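Search this site Enter keywords Go

Print this page | E-mail to a friend

Filed under: Opportunities > Paid and unpaid > Drawing

Participants wanted for a blank paper study

Ediver is looking for adults who draw badly, or think they do, for a set of drawing sessions in May. We have read plenty of claims that an empty sheet of paper frightens people and that a few warm-up exercises will cure them. We doubt both. The evidence we have seen is thin, and much of it comes from people selling the exercises.

You would sit at a table with a large sheet of plain paper and be left to it. Half of you will get the warm-up first and half will not. We won't say beforehand which we expect to do better - we don't much expect either.

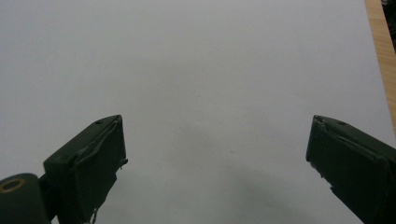
Plain white paper on a wooden tabletop, before any marks.

There are seven sessions, all in the same room, and we need you at every one. Payment is £200, made after the last session. Please don't apply if you teach art or have been paid for a drawing. Enthusiasm is fine but won't help your chances.

To apply, write to Zodwa Rampersad at Ediver, quoting reference 644, and tell us in a few lines when you last drew something and why you stopped. Jozefína Kollár will read the replies. No portfolios - they will go back unopened.

Posted Sun 7 January

Print this page | E-mail to a friend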